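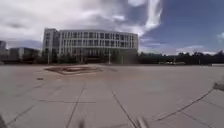 Outdoor Platform Working Group - Equipment Planning
Minutes, October meeting, 2:00 p.m.
Chair: Szu-yu Mak

1. Previous minutes
Approved with one correction: the charger quote came from Plundley, not Weerasinghe.

2. Wheeled platform, second unit
Dandau has held its price until the end of the quarter. Lead time is 20 weeks from purchase order. The quote excludes spare wheels and the front guard. Chair to request a revised quote with both as separate lines.

3. Battery packs
Plundley quoted $3,762 for 3 packs, charger included. Approved from the current year's budget. Storage cabinet deferred - facilities has not confirmed the circuit rating.

4. Paved-area route planning
Slab joints are to be logged as a surface class of their own in the Dilatance route file. The suspension kit will not be ordered before vibration data over the joints has been reviewed. 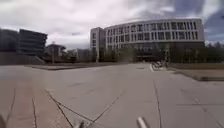
Wide-angle lens calibration is to be repeated before any route is measured from video. Weerasinghe offers a calibration target at $173. Approved.

5. Maintenance contract
Two options tabled, annual and per-visit. Annual preferred if the second unit is ordered. No decision.

6. Actions
Mak - revised Dandau quote; purchase order to Plundley.
Mak - circuit rating, follow up with facilities.
Item 5 carried to next meeting.

Meeting closed 3:10 p.m.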